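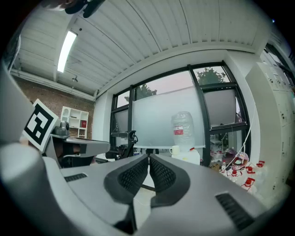

Carcasa gris claro y malla negra, en primer plano. Foto: Bushra Ghauri / Bemura

NOTA DE PRENSA

Bemura publica en octubre «Caldo largo», el libro de sopas de Skatdale

Soy Sveva Mancuso, editora de Bemura, y esta nota la firmo yo porque llevo demasiado tiempo metida en este libro como para contarlo en tercera persona. En octubre llega a las librerías «Caldo largo», 300 páginas de sopas, potajes y caldos recogidos en las cocinas del valle de Skatdale, y tengo unas ganas enormes de que lo veáis.

El libro lo ha escrito Tahira Rana, que se instaló en el valle para hacer un reportaje sobre panaderías y acabó con una libreta llena de sopas (de las panaderías escribió una página y media, que también hemos incluido, al final, después del índice de ingredientes). Lo que me mandó al principio era un sobre gordísimo de papeles sueltos, con recetas apuntadas en facturas, en el dorso de un calendario y hasta en el cartón de una caja de galletas. Algunas empezaban directamente por «lo de siempre, pero con puerros», ¡y a ver quién adivinaba lo de siempre!

Llegamos a tener 617 recetas encima de la mesa. Muchas eran casi la misma: la crema de guisantes con menta la hace medio valle, y todo el mundo jura que la suya es la original. Tahira eligió las que se podían repetir en casa sin una olla de cuartel, y en las más discutidas hemos dejado las variantes en el margen, con el nombre de cada pueblo. La sopa de cebada de Frimpong, por ejemplo, lleva cordero en la parte alta y arenque ahumado junto al río. Yo soy de la del arenque, lo digo ya.

Las ilustraciones son de Ewan Pringle, hechas a tinta, con muchísima verdura y muy poca gente. Me encanta el apio nabo de la página 2, que parece enfadado. De la edición de los textos se ha encargado Rizwan Karunaratne, que además ha cocinado buena parte del libro en su piso y nos ha traído tarteras a la oficina durante meses. A él le debemos que las cantidades estén en gramos y que «un puñado» haya desaparecido de casi todas las recetas. Sobrevive en tres, por petición expresa de la autora.

Una cosa práctica que nos preguntan mucho: sí, hay platos sin carne, y tienen su propio capítulo, aunque también aparecen repartidos por los demás. Y sí, el libro se queda abierto sobre la encimera. Lo imprimimos con Vuleck en un papel mate algo más grueso de lo habitual y con cosido a la vista, y pedimos una segunda prueba porque en la primera el naranja de la calabaza tiraba a rosa.

La presentación será en octubre, a las siete de la tarde, en nuestra librería, con Tahira y Ewan. Habrá sopa, claro (todavía estamos discutiendo cuál, acepto sugerencias por correo). La entrada es libre, pero agradecemos que confirméis para calcular los cuencos.

La primera tirada es de 922 ejemplares. Los medios que quieran un ejemplar de reseña, páginas de muestra o una receta suelta para publicar pueden escribirme directamente a mí; Tahira está disponible para entrevistas por la mañana, en español o en inglés, y Ewan prefiere contestar por escrito.

Contacto de prensa
Sveva Mancuso, Bemura
Para la reproducción de ilustraciones, indicad por favor el título de la receta y el crédito: © Ewan Pringle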